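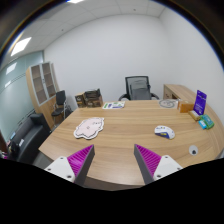
3.2 Sorting the comments

I wanted to know what drivers mean when they call a wheel alignment "fair," so I started with the comment slips from two garage chains, Prekar and Cidumen, and read every one of them myself (slow going, but I enjoyed it!). I had 200 slips to begin with and kept 170, dropping the ones that were blank or only talked about the coffee. The sorting happened on the big wooden table with the rounded front edge (Figure 1), and I used the pink cloud-shaped mat as the "not sure yet" pile, which got pretty tall before it got any shorter. Each slip went under price, time, or explanation, and if it fit two piles I went with whatever the driver brought up first.

My hunch was that price would win easily. It didn't, at least not with the Xolalpa branch of Prekar, where people kept writing about the printout. They liked seeing the before and after numbers for each wheel, even when they admitted they had no idea what toe or camber meant. I found 29 slips that mentioned the printout and said nothing at all about the bill, and I went back through those a second time to make sure I wasn't just seeing what I hoped to see.
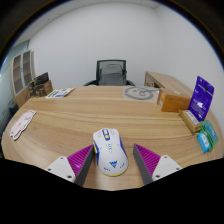
One driver wrote in later to say that I was giving the printout too much credit, that a sheet of green numbers is no use if the car still pulls to the left on the way home, and that what she wanted was a short test drive with the mechanic sitting next to her. I think that's a good point, and my three piles don't leave room for it. The slips from Pisance, which I take up in Section 4, do ask about a test drive.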